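Ticket: Cup shelving task, intermittent placement faults
Project: Pastor (kitchen put-away)
Site: Renilthorpe bench
Component: grasp planner, two-arm cell
Priority: Medium
Status: Open, partly resolved

Summary

The put-away job moves three drinking vessels from the tabletop to a small raised shelf. A person does this without looking. The cell finishes it on some runs and faults on others, and the faults cluster on the mugs. The customer, Stuvero, has asked whether put-away can go on the list of chores that run unattended. Current answer is no. This log records what was checked and what is left.

Symptoms

1. Grasp on a mug reports closed, then the width reading drifts during the lift and the arm stops with a slip fault.
2. Occasional contact warning on approach, before the fingers close.
3. Vessel reaches the shelf at an angle outside the release tolerance, so the arm holds and waits for an operator.

Fault 1 was logged 9 times in the January batch. Fault 3 was logged 2 times.

Check A: rim grasp

The planner prefers a rim pinch for mugs, one finger inside the cup and one outside. The finger gap has to straddle the wall before the arm descends. If the lateral error is too large, the outer fingertip lands on the rim and fault 2 is raised. Wrist view with the fingers open on either side of the rim, orange cup, handle pointing away from the grasp:

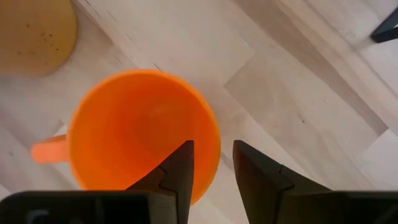 Check B: handle detection

The handle matters in two ways. It must be kept out of the finger path, and it sets the final orientation on the shelf. From above it reads as a short bar and the detector sometimes merges it with the body. When that happens the estimated center of the cup shifts toward the handle and the pinch point shifts with it. Shift measured on the bench was 9 mm in the worst run, enough to explain fault 2 without any calibration error.

Tried: raised the detector's minimum body roundness. Merge rate dropped. A side effect is that a handle pointing straight at the side camera is now missed in that view, and the planner falls back to the overhead estimate. The fallback is acceptable as long as the vessels are not touching. With a row of three on the table, spacing has to be wide enough for the outer finger plus clearance.

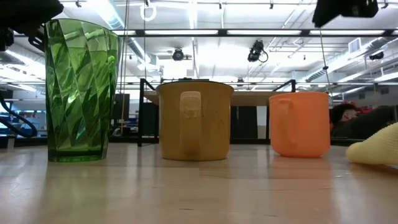
Spacing is not controlled in a real kitchen. People put cups down wherever there is room. The planner currently rejects a target if the gap to its neighbor is under the limit, and it does not try to nudge anything aside. A nudge routine is in the Furum branch but has not been merged. Until it is, tight groups need an operator.

Check C: the green glass

The faceted glass is a separate case. It is translucent, and depth returns from the walls are patchy. Two things helped:

- Segment on color first, then fit the outline, and ignore depth inside the mask.
- Grasp low, near the base.

The base grasp holds better on the bench, but it makes the placement harder. The glass can come to the shelf on its side, and it then has to be turned upright before release. The wrist has limited room to do this close to the shelf. Fault 3 came from this step on both occasions.

Workaround: add a via point well above the shelf, do the rotation there, then descend. Cycle time goes up by 9 seconds for the glass. No change for the mugs.

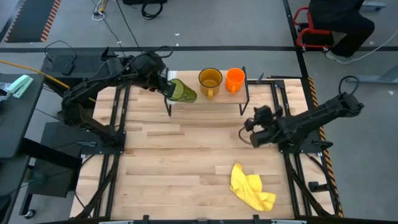
Left arm with the green glass over the left end of the shelf; two mugs upright on the shelf, right arm without a load.

Arm assignment

The second arm did not help with fault 1. Having it steady the mug was tested and dropped, as both arms slow down inside the shared zone and the slip fault still occurs. Leave it parked low and clear of the shelf unless a target is out of reach for the left arm.

Open items

- Slip fault on mug rims. Next test is softer finger pads, same closing force.
- Merge Furum nudge routine after review.
- Repeat the glass test with the new via point under dimmer light.
- Reply to Stuvero: suitable for supervised use with spaced vessels only. Do not quote a success rate until the pad test is complete.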